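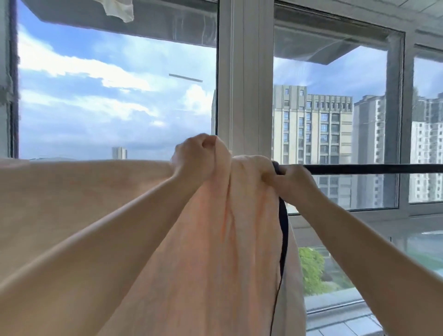 Iltberg replies that our regain figure for the plain cotton is too high for the room we say we have, and that either the room log is wrong or the specimen went onto the balance from the wet side. They would like the direction of approach stated on every line of the sheet before they compare anything with their own set.

Fair point. The room log is good. The direction was not written down, and that is our fault. Entry below redoes the record.

November, 7:40 a.m.

Cotton, plain weave, undyed, unfinished. Oven dry mass 218 g. Conditioned mass 237 g. The 237 was reached from wet, after a rinse and a spin, and I found that only by going back through the spin log and matching the time. From the dry side the same cloth should come in lower at the same relative humidity. Size of the gap depends on the humidity and on how dry the cloth was at the start, so the old number cannot be corrected with a fixed factor. It stays in the book with "desorption" written next to it.

For anyone picking this up from the other bench: cotton holds more water at a given humidity if it is coming down from wet than if it is coming up from dry. The two curves meet at the ends and separate in the middle. Most published values for conditioning are taken from the dry side. Most household cloth never sees the dry side at all unless it goes through a tumble dryer. A sheet dried on a rail or a line stops on the upper curve and stays there until something drives it down.

This matters for the Tullora work because the whole question there is when a piece of bedding can be folded and put in a closed cupboard. The draft guidance uses a single moisture limit, taken from the lower curve. By that limit a line-dried cotton sheet can sit in an ordinary room all day and still fail, with nothing wrong with it. I have marked the paragraph and will send it back with a suggestion to express the limit as the humidity of the air trapped in the fold, which is what mildew responds to anyway.
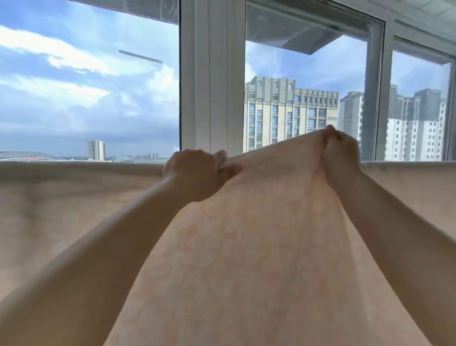
Peach cloth by the windows, held at the top edge.

Mid-morning

Hems. Iltberg also asks why we weigh whole pieces when a cut square is easier. Reason is the hem. A cut square from the middle of a sheet comes to balance well ahead of the folded and stitched edge, and the stitched edge is where the complaints come from. Three layers, compressed, with sewing thread that may or may not be cotton. If the thread is polyester it takes up almost nothing and the mass fraction shifts slightly, but the larger effect is just the thickness. Air does not get into the middle of the fold.

Tried the probe in the hem channel. Works if the channel is open at the end. If it is sewn shut, a slit has to be made, and the slit changes the drying. Have gone back to the pinch gauge for closed hems, with the usual remark that it reads the surface first and the core late. Readings from the pinch gauge are to be used for ranking only. Do not put them in the same column as the balance readings. Someone did this in the spring and it took a long time to undo.

Fold-over. Cloth doubled over a bar has a contact strip along the top that dries last, apart from the hems. A thin bar gives a narrow strip but a sharp crease. A thick one gives a wide strip and little crease. Kumer's rail drawings show a slotted tube that is meant to let air up under the strip. Not convinced by the slots as drawn. They face down, and the cloth closes the gap on both sides. Slots facing up would work better but would mark the cloth. Have asked for a sample length before saying more.

Uneven hang. If one side is left much longer than the other, the long side pulls the contact strip tight and the strip dries slower again. Equal hang is in the method now.

12:15 p.m.

Balance check passed. Repeated zero with the door open and the door closed. Door open drifts with the ventilation, as before. Keep it shut.

Started the dry-side run. Specimen out of the oven, into the bag, bag onto the balance, bag opened in the conditioned room. Minimum hold is 12 hours. The Kumarasinghe method allows the hold to end when 2 successive weighings agree, and I have nothing against that for light cloth, but for hemmed goods the body settles and the hems are still moving, and the total looks flat enough to pass. Have kept the full hold and will take the successive weighings at the end of it as a check.

Late afternoon

Not finished, so no number. The trace is rising and slowing in the way expected. Will not extrapolate.

Replied to Iltberg: room log attached, direction of approach added to all lines where it can be shown from the spin log, and lines where it cannot be shown struck out. That removes over half of the summer set. They also asked for the rinse water hardness. We never recorded it. I doubt it affects regain enough to see, but residue from a poor rinse might, particularly softener, which coats the fiber and slows the uptake. Added a field for it on the sheet.

Open items:

- Dry-side mass for the same cotton, tomorrow's page.
- Sample length from Kumer, slots up and slots down.
- Wording on the cupboard limit to Tullora.
- New bags for the balance. The present ones have a pinhole near the seal.
- Check whether the oven timer is still running fast.

Home Notebook Methods Materials Contact

This site uses cookies to remember your settings. Accept Decline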